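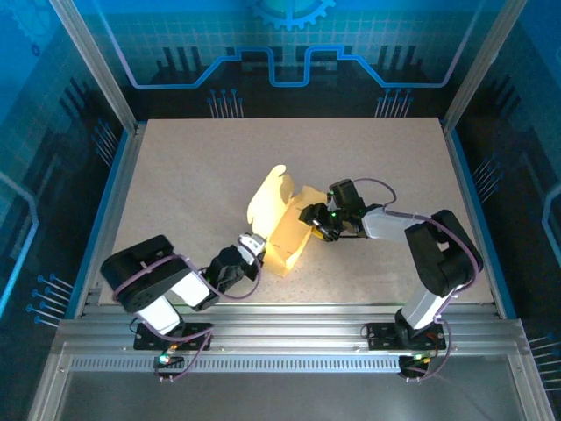 The right arm dropped out again on Jul 20, 2026, in the middle of a box run, and this time I wrote everything down.

The task is closing a cardboard box with two arms. The left one holds the cardboard in place and the right one works the flaps. I had 128 good runs saved and wanted 300 before changing anything. Run 129 started normally. Partway through, the right gripper stopped responding, then the whole right arm went limp and came down on the side of the box. The left arm kept going. It had no idea its partner was gone, and it dragged the box toward itself until I hit the switch.

No damage to the arms. The box was creased along one wall and I threw it out.

The log had 2,846 lines in it and the useful one was near the end: a lost packet from the right wrist motor, followed by lost packets from every motor after it. I swapped the motor first. That was a waste of an evening. The fault came back on the fourth run.

Wycliffe Magesa told me to wiggle the cable with the arm powered and the position readout open. At the elbow, with the arm stretched out, the readings froze. Folded back, they returned. I had left too little slack when I put the cable on, so each long reach pulled at the connector.

I rerouted it with a bigger loop and a tie on each side of the elbow. It has done 30 runs since without a dropout.

The part that bothers me more is the left arm. My code checked each arm separately and stopped only the one with the error. Now a fault on either side halts both, and they hold position if they still have power. I tested it by pulling the right connector on purpose, with my hands well clear, and the left arm stopped where it was.

Still to do: the limp arm falls as fast as before. Subira Mushi uses a light spring on hers to slow the drop and is sending me the measurements. Until that's fitted I'm keeping the reach short on the right side.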